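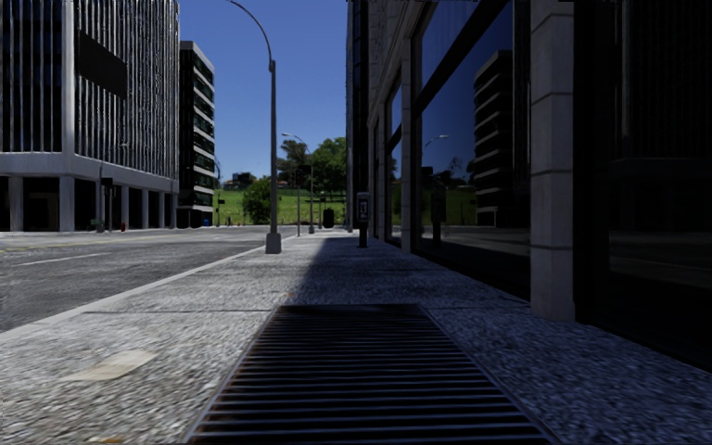 Stand: November. Gilt für den Betriebsteil Gehwegkontrolle der Guria Stadtservice und alle Beschäftigten, die mit dem Kontrollfahrzeug Colotis arbeiten.

# Häufige Fragen zur Umstellung auf automatisierte Gehwegkontrolle

## Aufgaben und Technik

**Was übernimmt Colotis?**
Das Fahrzeug befährt Gehwege mit höchstens Schrittgeschwindigkeit und erfasst Oberfläche, Bordsteinkante, Abdeckroste und den Sockelbereich der Lichtmasten. Die Auswertung erfolgt in der Software Guno. Reparaturen, Absperrungen und die Öffnung von Rosten bleiben Handarbeit.

**Wie viele Abschnitte sind umgestellt?**
Das Kontrollnetz umfasst 1.717 Abschnitte. Davon sind 228 für den automatisierten Betrieb freigegeben. Alle übrigen werden weiterhin zu Fuß begangen, Intervall und Formblatt ändern sich nicht.

**Wozu dient die Simulation?**
Guno wird vorab an gerenderten Straßenzügen geprüft. Variiert werden Sonnenstand, Schlagschatten und spiegelnde Fassaden. Fehlerträchtig sind vor allem drei Fälle:

- Schattengrenzen quer über den Belag, die als Kante oder Riss gewertet werden
- Glasflächen, in denen Masten und Bäume ein zweites Mal erscheinen
- Roste mit eng liegenden Stäben, die als Öffnung gewertet werden

Eine neue Softwareversion geht erst in den Betrieb, wenn sie mehr als 200 Testläufe ohne sicherheitsrelevanten Fehler absolviert hat.

**Erkennt das System helle Flecken auf dem Belag?**
Ja, aber es unterscheidet nicht zuverlässig zwischen Verfärbung und beginnender Abplatzung. Solche Meldungen tragen den Status »unklar« und gehen an die Sichtprüfung.

## Arbeitsplätze und Schichten

**Fallen Stellen weg?**
Nein. Die Betriebsvereinbarung schließt Kündigungen aufgrund der Umstellung aus. Der Anteil der Begehungen an der Arbeitszeit sinkt, der Anteil für Nachprüfung und Instandsetzung steigt.

**Welche neuen Tätigkeiten gibt es?**
Die Fahrtbegleitung vor Ort und die Sichtprüfung im Leitstand Tôn. Beide sind der bisherigen Entgeltgruppe zugeordnet. Für den Leitstand ist eine Bildschirmarbeitsplatzbrille auf Antrag möglich; der Antrag läuft über die Personalstelle.

**Darf das Fahrzeug unbegleitet fahren?**
Nein. Die Begleitperson bleibt in Sichtweite und führt den Funk-Nothalt am Körper. Vor dem Pausenbeginn ist das Fahrzeug abzustellen und zu sichern.

**Wie lange darf am Stück am Bildschirm geprüft werden?**
Höchstens 50 Minuten, danach folgen zehn Minuten andere Tätigkeit. Die Unterbrechung zählt als Arbeitszeit.

**Wer trägt die Verantwortung bei einem übersehenen Schaden?**
Der Betrieb. Die Freigabe im Leitstand ist eine fachliche Einschätzung nach Bildlage und begründet keine weitergehende persönliche Haftung als die bisherige Unterschrift auf dem Formblatt.

## Daten

**Wird die Leistung der Beschäftigten ausgewertet?**
Nein. Guno speichert Bearbeitungszeiten nur summiert je Schicht, ohne Personenbezug. Der Zugriff auf Rohprotokolle setzt die Zustimmung des Betriebsrats voraus.

**Was geschieht mit Aufnahmen von Passanten?**
Gesichter und Kennzeichen werden im Fahrzeug unkenntlich gemacht, bevor Daten übertragen werden.

## Störungen

**Colotis bleibt vor einem Rost stehen. Was ist zu tun?**
1. Nothalt auslösen.
2. Rost auf Sitz und Höhenversatz prüfen.
3. Befund am Handgerät eintragen.
4. Fahrt freigeben oder Fahrzeug von Hand umsetzen.

Ein Überfahren ohne Befundeintrag ist nicht zulässig.

**Wo werden Störungen gemeldet?**
Leitstand Tôn, interne Durchwahl 244, besetzt von 6:00 bis 20:00 Uhr. Außerhalb dieser Zeit findet kein automatisierter Betrieb statt.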